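Conservatoire de danse Galtthorpe
Qui sommes-nous ?

Le Conservatoire de danse Galtthorpe est un établissement d'enseignement artistique privé, constitué en association, qui accueille des élèves de six à dix-neuf ans. Il dispense un enseignement en danse classique, en danse contemporaine et en danse de caractère, complété par des cours de formation musicale et d'anatomie appliquée au mouvement.

Notre histoire

L'établissement a été fondé en 2000 par Araceli Villalobos, ancienne soliste et pédagogue, qui en assure toujours la direction artistique. Les premiers cours se tenaient dans une salle louée au-dessus du marché couvert de Grulau. L'école s'est ensuite installée dans l'ancienne filature Ustska, dont la réhabilitation a permis l'aménagement de quatre studios équipés de planchers sur double lambourdage, d'une bibliothèque et d'une salle d'étude. Le studio Tufa, le plus vaste, sert également aux représentations publiques.

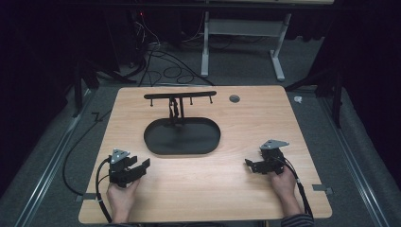
La scolarité s'organise en trois cycles. Le cycle d'éveil est ouvert sans audition et privilégie la musicalité, l'écoute et la coordination. Le cycle élémentaire, accessible dès huit ans, introduit le travail à la barre et le répertoire. Le cycle supérieur prépare les élèves aux concours d'entrée des grandes écoles et des jeunes ballets. Les enseignements théoriques font l'objet d'une évaluation distincte et se déroulent autour de tables en bois clair, au fil du grain droit et pâle, posées sur une moquette plus sombre ; les chaussons de travail n'y sont pas admis. Chaque élève reçoit en fin de semestre un bulletin détaillé, commenté lors d'un entretien avec le professeur principal.

L'équipe pédagogique

Les professeurs de danse sont titulaires du diplôme d'État ou d'une équivalence reconnue. Plusieurs d'entre eux poursuivent une activité de scène, ce que la direction encourage dans la limite des obligations de service. Les cours techniques sont accompagnés au piano – principe auquel le Conservatoire n'a jamais dérogé depuis son ouverture. L'effectif d'un cours ne dépasse pas 20 élèves, et il est réduit de moitié pour les classes de pointes et de pas de deux.

Un suivi de santé est proposé à l'ensemble des élèves du cycle supérieur. Il comprend un bilan de kinésithérapie à la rentrée et un second au printemps. Le passage sur pointes est décidé au cas par cas, après avis du professeur et du kinésithérapeute référent. 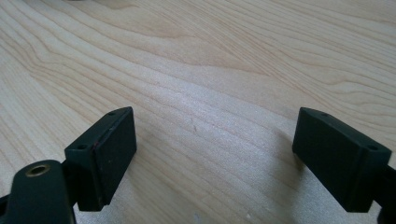
Ce dispositif est complété par des ateliers consacrés à la nutrition et à la gestion du trac, ouverts aux familles sur inscription. Les élèves inscrits en horaires aménagés bénéficient en outre d'un accompagnement scolaire assuré en salle d'étude, en liaison avec leur collège ou leur lycée.

Admission et bourses

L'entrée en cycle élémentaire et en cycle supérieur est subordonnée à une audition, organisée chaque année au mois de mars. Celle-ci comporte un cours collectif, une variation libre pour les candidats de plus de douze ans et un entretien. Le jury apprécie la souplesse, le sens du rythme et la qualité d'écoute. Aucune condition de morphologie n'est opposée aux candidats du cycle élémentaire.

Le Conservatoire attribue des bourses de 1000 euros, calculées sur critères sociaux et renouvelables sous réserve d'assiduité. Lors de la dernière session, 44 élèves en ont bénéficié. Les dossiers sont à retirer au secrétariat, qui reçoit les familles le jeudi après-midi ou sur rendez-vous.

Vie de l'établissement

Un spectacle de fin d'année réunit l'ensemble des cycles. Les élèves les plus avancés participent par ailleurs à la tournée d'hiver dans les communes voisines de Grulau, avec un programme associant extraits du répertoire et créations. Les répétitions générales sont ouvertes aux établissements scolaires du secteur, sur demande écrite adressée à la direction.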